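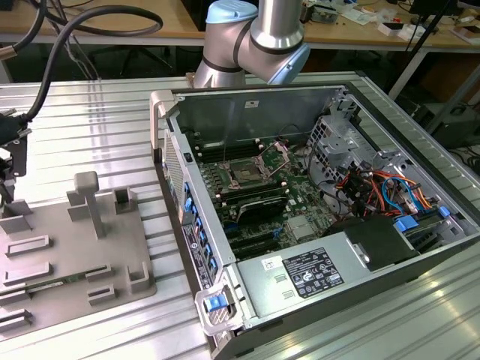

Office Equipment and Estates Forum
Board: Storage, Disposal and Re-use
Thread: Retention period for retired desktop computers - request for views

Posted by Records_Trultby

Members are invited to comment on a draft policy now under consideration at the Trultby office. The present rule is that every desktop computer withdrawn from a desk is kept in the store room for two years before it is released for re-use or recycling. The rule was written when the organisation had one site and a large basement. We now share a building, the store room is charged to our budget by floor area, and we hold 465 machines.

The draft would shorten the period to six months. Before it goes forward I should be grateful for answers on the following points.

How long does your organisation keep retired machines, and who set that period?
Do you remove the drives on the day of withdrawal or at the end of the period?
Do you strip machines for memory and other parts, or pass them on whole?

Replies from smaller organisations would be as welcome as those from large ones.

Reply posted by Stores_and_Supplies

We keep ours for three months. The period was set by the finance department and was, I believe, chosen to match the quarterly stock check. It has caused us no difficulty. Any user who has left a document on the old machine will have discovered the fact within a fortnight.

Drives are removed on the day of withdrawal, placed in a numbered bag and locked away separately. The remainder of the machine is then of no interest to the information security officer, and may be stacked wherever there is room.

Reply posted by Compliance Desk

I would urge caution. The two-year period at Trultby may appear generous, but the original poster does not say what it was intended to protect. If it was intended to protect the data, then it should attach to the drive and to nothing else. If it was intended to protect the asset record, then it may be tied to the terms of a lease or a grant, and those terms will not alter because the store room has become expensive.

My own organisation shortened its period and found that a number of machines had been bought with project money, under conditions requiring the equipment to be available for inspection until the project was closed. Forty-nine of them had already gone to the recycler. The letter that followed was not a pleasant one to answer.

Reply posted by Records_Trultby

That is a fair point, and I am obliged to the previous poster. I have checked the file. The minute recording the decision gives no reason for the two years. It says only that the period "shall be as agreed", and I can find no paper showing what was agreed or by whom.

None of the machines is leased. I shall ask the grants section whether any were bought with project money.

Reply posted by northfield_estates

May I raise the question of space from the estates side. Towers are awkward things to store. They are stacked too high, the lower ones are damaged, and the aisle is gradually lost. At our Zollstead site the fire inspection recorded the same blocked aisle on two visits running.

We now require that any retired equipment be on racking, with a label facing outwards showing the asset number and the month after which it may be released. A machine marked "December" is taken away in January without further discussion. The label has done more for us than any change in the period would have done.

Reply posted by Benchwork

On the third question, I would speak in favour of stripping. A workstation tower comes apart readily enough. Once the side panel is off and the case is lying flat, the memory slots and the processor socket are open to view, and a competent person can remove the useful parts in a few minutes. Memory is small, keeps well in a proper bag and will often extend the life of a machine still in service. A drawer of it takes the place of a shelf of towers.

I would ask only that processors be stored in suitable trays. We inherited a biscuit tin of them, all loose, and not one was worth the trouble of testing.

Reply posted by Stores_and_Supplies

I cannot agree with the last contribution. The time is never a few minutes. The parts must be tested, recorded, labelled and matched with machines that will accept them. We attempted this for a year with the Pascual range of desktops, and at the end of that year most of the memory in the drawer fitted nothing that we still owned. The staff time was charged to my section and the saving, such as it was, was credited to somebody else's.

A complete working machine can be given to a school or a charity. A stripped one is scrap and we pay to have it removed.

Reply posted by Benchwork

I accept that the matching is laborious where the stock is mixed. Ours is not. We buy one model at a time and keep it for several years, so that a part taken from one machine will go into the next. I would also observe that few charities wish to receive a computer without a drive, and the drive is the one part that most of us are unable to give them.

Reply posted by Stores_and_Supplies

The charity we deal with fits its own drives. I would concede that not all of them do.

Reply posted by Compliance Desk

Whichever course is taken, the asset register should say so. An entry reading "disposed" is not sufficient where the case has gone to one place, the memory to another and the drive to a third. Our auditors asked for a separate line for each part bearing a serial number. I thought this excessive at the time and still do, but we comply.

Reply posted by Library_Systems_Officer

We are a small library service and have perhaps a dozen machines in store at any time, so I hesitate to offer advice. Our practice is to keep one complete spare of every model in use and release everything else as soon as the drive is out. There is no fixed period. The branch manager signs a single sheet and the machine leaves with the next collection.

I should be interested to hear how others deal with monitors and keyboards. Our towers leave promptly, while the keyboards appear to remain for ever.

Reply posted by northfield_estates

Keyboards are treated as consumables at Zollstead and are not stored at all. Monitors follow the same rule as towers, except that they must be stood upright with card between them. Power leads were the greater problem with us. We keep one crate of leads, and when the crate is full nothing further is accepted.

Reply posted by Records_Trultby

I am grateful to all who have replied. The grants section has now confirmed that a small number of machines are held under project conditions, and these will be marked and kept until the projects are closed. For the remainder, the revised draft reads as follows.

1. The drive is to be removed on the day of withdrawal and held separately under lock.
2. The machine is to be labelled with its asset number and its month of release, and placed on racking.
3. The period of retention is six months from withdrawal, unless the asset register shows a project condition.
4. One complete spare of each model in use may be kept beyond that period.
5. Removal of parts is permitted where the same model remains in service. In all other cases the machine is to be passed on whole.

Clause 5 will not satisfy everybody. I have also had a quotation from Drelesar for collection from the loading bay, and would welcome private messages from any member who has used the firm.

Reply posted by Stores_and_Supplies

Clause 5 is reasonable. I would still prefer three months in clause 3.

Reply posted by Compliance Desk

And I should prefer twelve. Please ensure that the minute gives the reason for the period this time, whatever it may be. I would also suggest a line in clause 1 stating who holds the key.

Reply posted by Records_Trultby

Both points are noted. The key will be held by the information security officer, with a duplicate in the main safe, and clause 1 has been amended accordingly. The draft goes forward at six months.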